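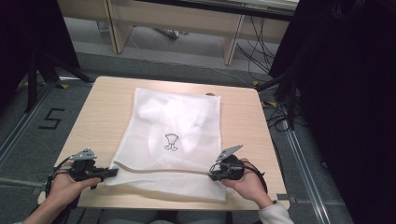
White mesh laundry bag, beige zip

Santoro Air cancelled my flight home — refund or voucher?
Posted by florasau_fan

My Saturday flight back from Florasau has been scrapped, along with 86 others in May. The airline is offering a 200 pound voucher on a ticket that cost me 400. The email calls this "a gesture". I can think of a gesture too. Do I have to take it?

gatelurker
No. They cancelled, so ask for the full fare back in cash, in writing, and don't click anything marked "accept" in the meantime. The button is large and green and the refund form is three menus down. Mine took 3 weeks. If you booked through an agent such as Bivell, you claim from them, and they will send you back to the airline at least once.

Windowseat
just take the voucher, they'll be bust by summer anyway

tray_table_up
Which is a fairly good argument for not taking the voucher. If you paid by card, ring your bank as well. Flikavent still had seats home this morning, at prices I won't repeat — keep the receipt if you buy one.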